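Start with the drawer you avoid. Mine was the second one down, left of the stove, and it hadn't closed properly since August. There was a potato masher in it that had to be pushed down with one hand while the other hand shut the drawer, and I had come to think of this as cooking.

What follows is the method I use now for sorting a junk drawer, or a box of odds and ends, or the shelf in the garage where things go to be forgotten. It takes an evening for one drawer. A whole kitchen takes longer than you want it to.

## What you need

- One big bin or tub, wider than the drawer
- A clear table
- Masking tape and a marker
- A bag for trash and a box for giveaways
- A kitchen timer, or a phone you can trust yourself with

## Step 1: Empty the whole thing

All of it goes into the bin. Don't sort as you go. If you stop to look at each item on the way out, you will find a birthday candle, remember a birthday, and be sitting on the floor by 9 p.m. with the drawer still half full.

Wipe out the drawer while it's empty. Mine had rice in the corners, plus one key, which I'll get to.

## Step 2: Pull out the easy ones

Set the timer for 15 minutes and take out everything you can name and have used this year. Scissors, tape measure, the good peeler. Put these on the table in loose groups. If you have to pick a thing up twice, drop it back in the bin and move on.

My neighbor Gisela Fuentealba does this part standing up, on the theory that people who sit down start telling stories. I've tried it both ways and she's right, though my feet disagree.

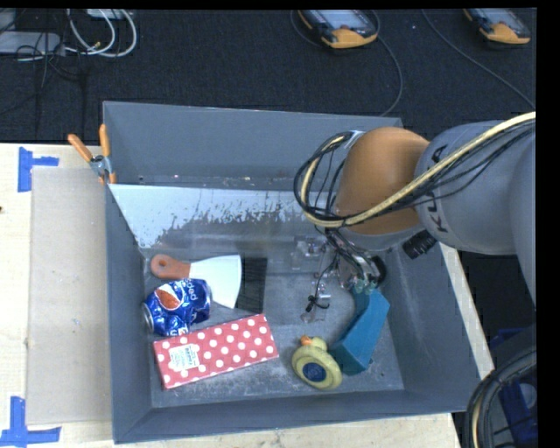
Dead batteries, dried-up pens and menus from places that have closed can go as soon as you spot them. Check how your town handles batteries before you toss them in with the coffee grounds. Ours get dropped off at the library, for some reason.

## Step 3: Deal with the leftovers

By now you're down to the stubborn stuff: chargers with no phone, screws with no furniture, a plastic clip of great confidence and no known purpose. Give each one a few seconds. If you know what it belongs to, tape a label on it and carry it to that thing tonight. If you don't, it goes in an envelope marked with the month.

The envelope is the useful part. Put it somewhere dull. If you haven't opened it in 7 months, throw it out without looking inside. I looked inside once and ended up keeping a hinge.

Rubber bands deserve a rule of their own. I had nearly 200 of them, and I use maybe one a week – you can do the math on when I would have needed more. Keep a small handful.

## Step 4: Put things back by use

Most advice says to group like with like. That's fine for a hardware store. In a kitchen I'd sooner keep the bottle opener by the front edge, where hands go, and send the turkey lacer to the back until it's wanted.

For dividers, cut-down cereal boxes work and cost you some cereal. I paid for a set of Zoltham trays, which slid around until I stuck a dab of putty under each corner. Measure the inside of the drawer first, including the height. I didn't, and one tray now lives in the bathroom.

## Step 5: Leave a gap

Leave one section empty. Things will arrive in it by themselves, and when it's full, you sort that section and leave the rest alone. It takes me as long as boiling an egg.

## About the key

I tried it in every lock we own, then in the shed, then in a suitcase. Yamila Yáñez, who lived here before us, says it isn't hers either. It's in the August envelope.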